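Cell Technician, Conveyor Handling
Rostetti – Akier site

Posted 26 October 2021
Position type: full-time, permanent
Hours: 38 per week, early shift
Openings: 1
Reports to: Ehsan Ghasemi, cell maintenance lead

About the job

Rostetti is hiring a technician to look after one robot cell at our Akier site. The cell is a single arm with a multi-finger hand, working over a green belt conveyor. It picks small open boxes off the belt and sorts them. The technician who has run it up to now is moving to our Jallametti line in June, and we want the new person in place well before then so there is time for a proper handover.

You will have one cell and you will be expected to know it well. Most of the work is setup, inspection and small repairs. There is some programming, mainly re-teaching positions and adjusting speeds. If you are looking for a job where you write code all day, this is not a good match.

The boxes are light and thin-walled. The hand has to come down low over the belt to take hold of them, and the margin between a good grip and a fingertip dragging on the belt is small. Getting that height right, and keeping it right, takes up a large part of the week.

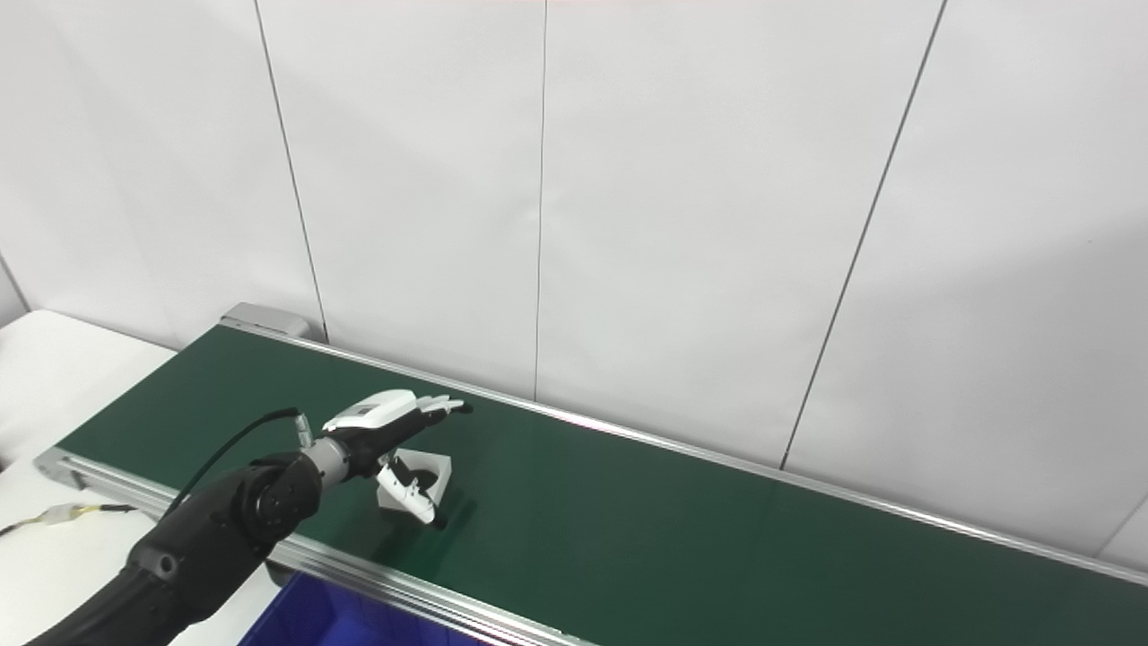

Belt tension and tracking come into it as well. When the belt is re-tensioned its surface can shift a little, and then every taught pick height has to be checked again. The same goes for any work on the side rails or the end bracket. We log each of these changes on paper at the cell and again in the maintenance system. Please do not apply if keeping records bothers you.

What you will do

Start-up checks at the beginning of each shift: emergency stop, air and power, belt running straight, arm to home position, hand open and close.

Inspect the fingertips for wear and replace them in sets. After a change, re-check the grip on an empty belt first and then with boxes.

Check the cable along the outside of the arm for rubbing, tight bends and loose connectors. It has to have enough slack for the wrist to turn through its full range, and it must stay clear of the belt.

Check the screws on the hand and the wrist flange against the torque sheet. The sheet was rewritten this year and Ehsan will go through it with you.

Re-teach pick and place positions after any mechanical work. Run at reduced speed with the belt stopped, then at reduced speed with the belt moving, then at normal speed.
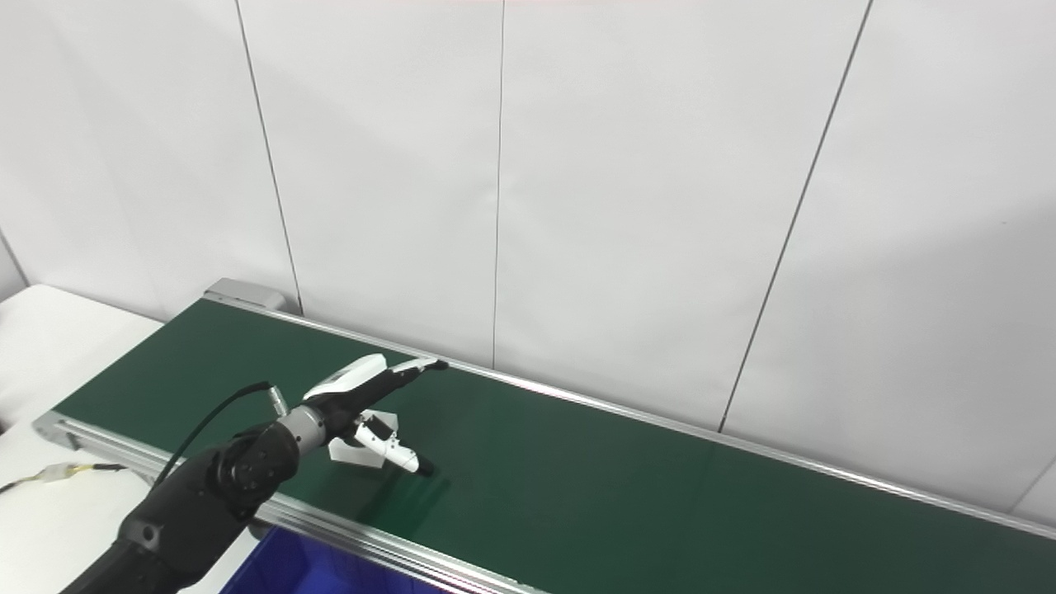
Clean the belt and wipe down the rails. Use the cleaner listed on the cell card and no other. Two belts were spoiled in the past by solvent.

Trace and repair wiring faults up to the control cabinet. Inside the cabinet you work with an electrician until you have been signed off.

Keep the spares shelf stocked. You can order parts up to $385 on your own. Anything above that goes through Ehsan – he usually answers the same day.

What we ask for

Two years or more of hands-on maintenance work with industrial equipment. It does not have to be robots. Packaging machines, bottling lines, printing presses and farm equipment have all been good backgrounds here.

You can read a wiring diagram and use a multimeter without help.

You have set up or tracked a conveyor belt before, or something close to it.

You can stand for most of a shift and lift 40 pounds.

You write clear notes. Other people will work from them when you are off.

A robot manufacturer's operator certificate is useful but not required. We will send you on the course in your first year if you do not have one.

Training

The first 4 weeks are spent alongside the current technician. You will not be left alone with the cell during this time. In the first week you mostly watch and do the start-up checks. After that you take over the inspections and do your first fingertip change and re-teach with someone next to you. Sign-off is a practical test at the cell, with a short written part on lockout.

Pay and terms

Starting pay is $2,820 every four weeks, before tax. Pay is reviewed after the training period and once a year from then on. Health coverage starts on the first day. Work shoes and safety glasses are provided. There is no on-call duty with this job, although we sometimes ask for an extra shift when a belt has to be replaced. Extra shifts are paid at time and a half.

How to apply

Send a resume and a short letter to the Rostetti hiring office, marked for Ehsan Ghasemi. In the letter, describe one repair you did where the first fix did not hold, and what you did next. Half a page is enough.

Interviews are held at Akier and include an hour at the cell with the machine locked out. Wear closed shoes and clothes you can work in. If you need any adjustment for the interview or the practical part, say so in your letter and we will arrange it.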